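Inicio | Actualidad | Sala de prensa | Agenda | Contacto

Stenstead abre en Otton su primera ludoteca de préstamo, con cocinitas, construcciones y juegos de mesa para llevar a casa

Otton, 3/7/23 - La asociación cultural Stenstead estrena este verano una ludoteca de préstamo en la antigua tienda de telas Yalçınkaya, en pleno centro de Otton. El funcionamiento es el de una biblioteca de toda la vida: las familias se hacen el carné, eligen lo que les apetece y se lo llevan a casa durante 15 días. ¡Y vuelta a empezar con otra cosa!

El local ha cambiado mucho desde febrero, cuando comenzaron las obras. Se han conservado el mostrador y las estanterías altas donde antes se apilaban los rollos de tela, que ahora guardan puzles, trenes, marionetas, disfraces y juegos de mesa para todas las edades. Al fondo, en lo que era el almacén, hay una sala de juego con alfombra y luz natural donde se puede probar cualquier cosa antes de pedirla prestada, o quedarse la tarde entera si fuera llueve, que en Otton llueve bastante.

La colección nace de una campaña de recogida a la que respondió todo el barrio. Llegaron bolsas y cajas de particulares, de las dos escuelas infantiles y también de la vecina localidad de Clullon, que participa en el proyecto y tendrá su propio punto de devolución en la casa de cultura. Cada juguete se limpia, se repasa pieza a pieza y se guarda con una ficha en la que figuran la edad recomendada y el contenido completo. Los juegos a los que les falta algo tampoco se descartan: pasan a un cajón de recambios que ya ha salvado más de una partida de parchís.

Un rincón muy especial es el dedicado al juego simbólico, con cocinitas, vajillas, tiendas y maletines de médico. Es la sección en la que Stenstead ha puesto más mimo, porque jugar a preparar el desayuno, servir a los invitados y recoger después la mesa da para horas de conversación entre niños de edades muy distintas (y los abuelos suelen acabar sentados a la mesa también). 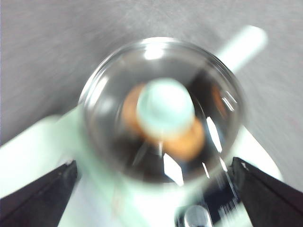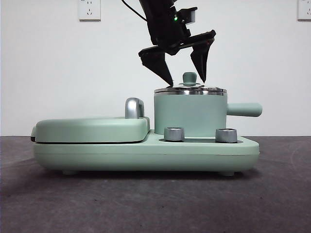
Un cuenco de cristal transparente y, en la segunda imagen, un desayunador de juguete en verde menta.

Las piezas de juego simbólico se prestan por conjuntos, en bolsas de tela cosidas con retales que quedaban en la propia tienda. El conjunto se devuelve entero, y si algo se pierde por el camino basta con avisar en el mostrador. No hay multas. La asociación prefiere que los juguetes circulen y se gasten - para eso están - a que se queden impecables en un estante.

El carné familiar cuesta 7 euros al año y permite tener en casa hasta tres juegos a la vez. Las familias numerosas y los centros educativos disponen de un carné ampliado, que se solicita en el mismo mostrador y da acceso además a los juegos gigantes de exterior: bolos, una rayuela de lona y un tres en raya de tamaño patio. Estos últimos conviene reservarlos con tiempo, sobre todo en época de cumpleaños y fiestas de fin de curso.

Durante las primeras semanas habrá actividades todas las tardes, gratuitas y sin inscripción salvo que se indique lo contrario. El programa arranca con una merienda de bienvenida y sigue con talleres de marionetas de calcetín, sesiones de cuentos, una tarde de juegos de mesa para adultos y un taller de reparación en el que se podrá traer de casa ese coche que ya no rueda o esa muñeca con el brazo suelto. El taller de reparación tiene 16 plazas y se repetirá en otoño si hay ganas, que las habrá.

También se pone en marcha un calendario de visitas para grupos escolares. Cada visita dura una mañana e incluye un recorrido por las estanterías, un rato largo de juego libre y la elección de una caja de clase, con aproximadamente 24 juegos pensados para compartir en el aula a lo largo del trimestre. Las escuelas de Clullon pueden pedir que la caja se les lleve directamente al centro.

La ludoteca sigue aceptando donaciones. Se agradecen especialmente los juegos cooperativos, los puzles de muchas piezas y los instrumentos musicales infantiles. Por razones de espacio no se pueden recoger por ahora peluches grandes ni bicicletas. Los juguetes a pilas son bienvenidos, mejor si vienen con la tapa del compartimento, que es la pieza que más se echa en falta.

El horario, el programa completo y el formulario para los centros educativos están disponibles en el mostrador de la ludoteca y en la casa de cultura de Clullon. Los medios que deseen visitar el local pueden concertar cita con la oficina de prensa de Stenstead.

Noticias relacionadas
- Clullon amplía el horario de su casa de cultura
- Abierta la campaña de recogida de juegos y juguetes en Otton
- De tienda de telas a ludoteca: comienzan las obras en Yalçınkaya
- Stenstead presenta su programa de verano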